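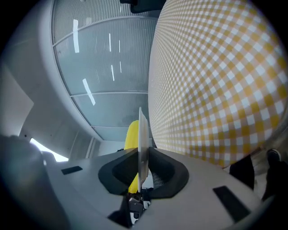

Pathirana, the family haberdashery that has kept the people of Ornholm in buttons, ribbon and knitting wool for 57 years, will open the doors of its new home at Gristiveck in February, and everybody who has ever bought so much as a reel of thread from us is warmly invited to come and have a look round. The old shop on Tanner's Row served us very well, but it was narrow and dark at the back, and generations of customers have had to carry their cloth out to the pavement to see whether the blue was really the blue they wanted. At Gristiveck they will be able to look up and find a ceiling of ribbed, pale blue-grey glass with slim white bars across it, and we rather suspect that some of our regulars will spend their first visit looking at that before they get anywhere near the zips.

The business was started by the late parents of the present owner, Rokeya Pathirana, who sold knitting wool and school name tapes from a single counter. Rokeya took it over when her mother retired, having already spent most of her childhood Saturdays underneath that counter sorting buttons into tobacco tins. A good many of those tins are coming to Gristiveck with her, along with the counter itself, the brass yard measure screwed to its edge and the bell from the door.

"I have been asked whether I am sad to be leaving Tanner's Row, and of course I am, a bit," said Rokeya Pathirana. "I learned to count in that shop. But I have also spent a great many winters there in two cardigans, apologising to people for the light, and when I first walked into Gristiveck I stood there like a child at the fair. My mother would have asked what the heating was going to cost. Then she would have started working out where to put the wool."

The wool, as it happens, is going along the whole of the left-hand wall, and there will be a lot more of it. Customers have been asking for years for British yarns in weights heavier than double knitting, and there was simply never the shelf space. The new shop will carry 140 shades of double knitting alone, as well as aran, chunky and a small but very pretty choice of sock yarns. Dressmaking cottons, linings and curtain fabrics will all be kept on the roll at full width, and remnants will go in the big basket by the till as they always have, priced by whatever mood Rokeya happens to be in.

The button collection deserves a word of its own. Anwara Fakir, who has worked for Pathirana since leaving school and who can match a lost coat button from a description given over the telephone, has spent the autumn and much of the winter going through the stock drawer by drawer. She has found leather football buttons, glass flowers, a box of naval brass and more than 1000 cards that had never been put out for sale. The best of these will be on display from opening day, and most of them can be bought.

"People think I must be sick of the sight of buttons by now and I'm really not," said Anwara Fakir. "I found a card of little green ones shaped like apples that I remember wanting for my own daughter's cardigan. She's thirty-one. I've bought them anyway, she can have them on a cushion."

Behind the shop there will be something Ornholm has not had since the evening classes at the old institute came to an end, and that is a proper workroom, with cutting tables at a sensible height, six sewing machines and an overlocker. It will be run by Lutfa Begum, a dressmaker who trained in bridal wear and has taught sewing in schools and village halls all over the district. Her programme begins with a beginners' course called Straight Lines First, in which everybody makes a drawstring bag and then a pair of pyjama trousers, and it goes on to alterations, curtain making and a class on fitting a bodice that is already attracting a good deal of interest. Mornings will mostly be given over to beginners, and there will be an open mending table from 6.30 in the evening, once a fortnight, where anybody can bring a torn pocket or a fallen hem and be shown what to do about it. The mending table is free. Bring your own thread if you can, but nobody will be turned away for want of a bit of navy cotton.

"I'm very happy to teach a person who has never threaded a needle," said Lutfa Begum. "They tend to listen! The ones I have to watch are the ones who did it at school and remember half."

For customers who cannot easily get into town, Pathirana has also come to an arrangement with Triker, the pedal delivery service run by Dinesh Wickramasinghe from his yard near the station. Orders telephoned through before noon will go out the same afternoon by cargo tricycle to any address within the town, and a roll of curtain lining is apparently no trouble at all provided it is not too windy. Dinesh has been carrying bread and library books around Ornholm for some time and tells us this will be his first regular round of knitting wool.

The fitting out of the shop has been looked after by Anjana Seneviratne, a joiner and shopfitter, who has built the new drawers to take the old brass handles from Tanner's Row. There are around 100 of these handles, and no two sets are quite the same size, so we would like to thank her here for her patience.

The Tanner's Row shop will stay open until the last week before the move, with reductions on patterns, tapestry kits and all discontinued wools. Any layaway wool still being held for customers will be moved across with its labels on, so please do not worry about the second half of your jumper. Gift vouchers and loyalty cards from the old shop will be honoured at the new one with no time limit, including the pink ones.

On opening day there will be tea, shortbread and Rokeya's coconut cake from 10am, and Lutfa Begum will be giving short demonstrations in the workroom through the afternoon. Course leaflets are available now from the counter at Tanner's Row, and places on the first beginners' course can be booked in person or by telephone.

Notes to editors

Rokeya Pathirana and Lutfa Begum are both available for interview, preferably before the shop opens in the morning. Anwara Fakir is happy to talk about buttons at any time.

Members of the press who would like to visit Gristiveck ahead of the opening are very welcome and should ask for Rokeya at the Tanner's Row shop.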